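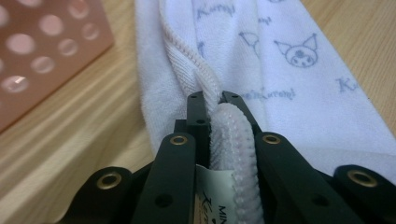 3.2 Equipment planning and cost allocation

Procurement was planned at the level of the station, where a station comprises one table, one pair of hand-held grippers, the associated cabling and a stock of household textiles. Textiles were treated as a consumable and the grippers as capital equipment, although wear on the fingers made the second category less clear than the budget template assumed. Terry towelling was the reference load in the finger specification: when a fold is pinched at a corded edge binding, the fingers must close on several layers of cloth as well as the cord, and a gap sized for flat cotton is too narrow. Printed towels were bought in preference to plain ones, as a repeating pattern such as the blue-grey character print in Figure 4(a) gives the tracking software more to hold on to than plain loops do. Care labels were left attached.

Quotations for the grippers were obtained from Florix and Rornel in January. The Rornel unit was cheaper at purchase but was supplied with a sealed finger assembly, so that a worn finger meant replacing the whole head. Florix sold fingers separately at $80 a pair. We budgeted for 60 pairs over the life of the project, on the basis of the replacement interval reported by Zakharchenko for a similar folding task.

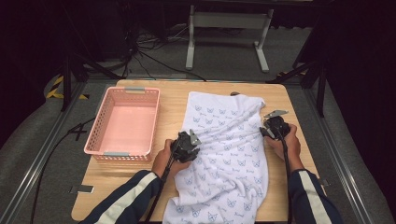

Figure 4. Towel handling with hand-held grippers: (a) a fold held between the fingers; (b) two-handed work at the table.

Labour was costed separately from hardware. Each operator works with both hands occupied, and time spent resetting the cloth between trials is charged at the same rate as recorded time. Cable replacement was left out of the first estimate and added after the pilot, which logged 1107 trials across seven stations. A wireless option from Trenar was priced and deferred - the battery change would have fallen within the working shift, and the saving on cables did not cover the spare packs. Storage, freight and laundering are itemized in Table 5.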